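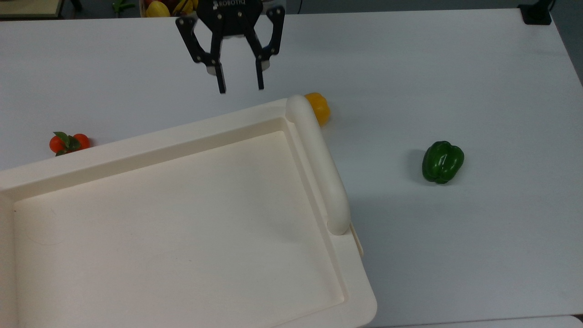

Fig. 1. Cream tray with yellow and green bell peppers and tomatoes on the white table.

Progress report, produce handling package, period ending February

Prepared by Limach for the Horkex program office

1. Status

The package covers table layout, container choice and sorting order for mixed vegetables ahead of packing. Layout work is complete. Container work is 2 weeks behind plan because the second batch of trays from Brikico arrived late.

The item set was frozen this period: green pepper, yellow pepper, tomatoes in a cluster. The peppers differ in color but share a size class, so sorting by size alone will not separate them. The tomatoes are handled as one unit and stay on their stem.

The cream tray was kept over the shallow dish proposed in the first plan. Its basin has rounded corners and a smooth floor, and the wide rim leaves room for a label. The handle on the right side takes up table space and has been added to the layout drawing.

2. Table layout

Items are now set out with clear space between them — earlier layouts had peppers touching, which made the log entries hard to compare. 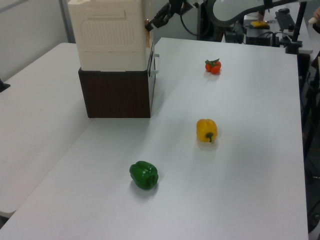 Container height remains open. Placing the cream container on the brown box brings it above the table surface and leaves the front area free for produce, but the stack has not been checked for stability under load. El-Sayed will supply a wider base for comparison.

3. Log and spending

The log holds 1308 entries, of which 93 were rejected for missing item codes. The code sheet has been reissued. Spending on produce and containers is within the approved amount.

4. Next period

Load check on the stack, 11 layouts to be repeated with the wider base, and a revised drawing to Horkex. The review call stays on Thursday.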